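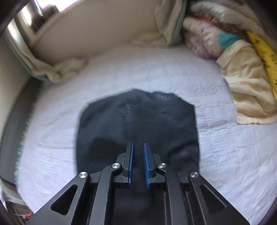

Skilden Opens Its Doors for a Winter Clothing Swap, and Everyone Is Invited

Sun 15 December

Skilden, the neighborhood sewing and mending workshop on Mamani Street, is holding its biggest clothing swap yet, and we could not be happier about it! Doors open at 10 a.m. and close at 4 p.m. Entry is free, and you don't need to sign up.

A swap is simple. Bring clean clothes you no longer wear, pick up a token for each piece, and trade your tokens for anything on the racks. Coats and boots count for 3 tokens. Children's clothes are free to take, with or without a token, because kids grow faster than anyone can keep up with.

Our first swap in May was a small affair with two racks and a card table. We expected a quiet afternoon and ended up with 200 visitors and a line past the bakery. More than 800 pieces found new homes that day, from raincoats to a full set of bowling shirts (they left together, we're glad to report).

This time we have twice the floor space, thanks to our friends at Lollance, the dance studio next door, who are lending us their large room for the day. It has mirrors along one wall, so trying on a jacket will be a lot easier than it was in May. Changing booths will be set up near the back stairs.

The mending tables are back too. Menders from our evening classes will be on hand all day to sew on buttons, patch knees, shorten hems and take a look at stuck zippers. Small repairs are free. For bigger jobs, such as relining a coat, we'll write you a ticket and you can pick the piece up the following week. If you'd like to learn to do it yourself, pull up a chair! There will be 16 seats at the beginners' table, with needles, thread and scrap fabric supplied, and you can stay for ten minutes or the whole afternoon.

Drukano, the coffee cart that usually parks by the library, will be in the courtyard with hot drinks, soup and cinnamon rolls.

What to bring: sweaters, coats, pants, dresses, shirts, scarves, hats, gloves and shoes in pairs. Bedding and towels are welcome if they're in good shape. Please wash everything first and empty the pockets. We can't take underwear, swimwear or anything with a strong smell. Worn-out cotton can go in the rag bin by the entrance, where it will be cut up for quilt filling and cleaning cloths.

Clothes left over at the end of the day stay at Skilden and go on the free rack in our front hall, which is open whenever the workshop is.

The workshop and the studio are both at street level, with a ramp at the Mamani Street entrance. Street parking is limited, but there are bike racks in the courtyard and the bus stops at the corner.

Press are welcome throughout the day. Please check in at the welcome table when you arrive, and ask before photographing visitors.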